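Small tables deserve stricter rules. A round top holds one stem and one tray before it stops working as a table. At Clurklow we cleared 16 of them in March, and most carried things that belonged on a shelf.
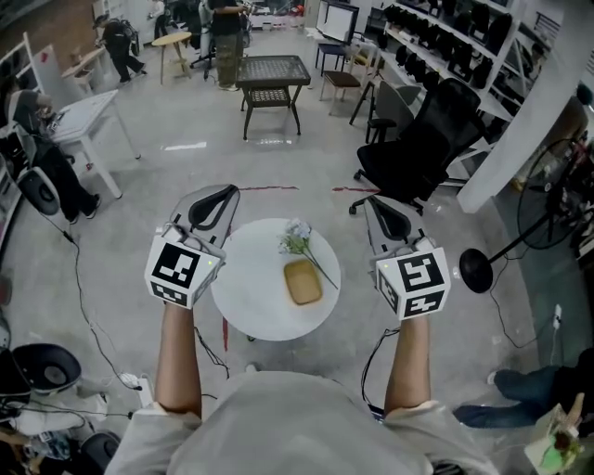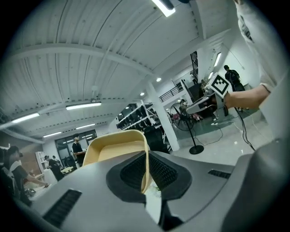

Clurklow: the round white table with flowers (first); a tan, cup-like piece under the white ceiling (second).

My rule is to clear the top fully, then put back only what is used daily. Storage belongs lower down.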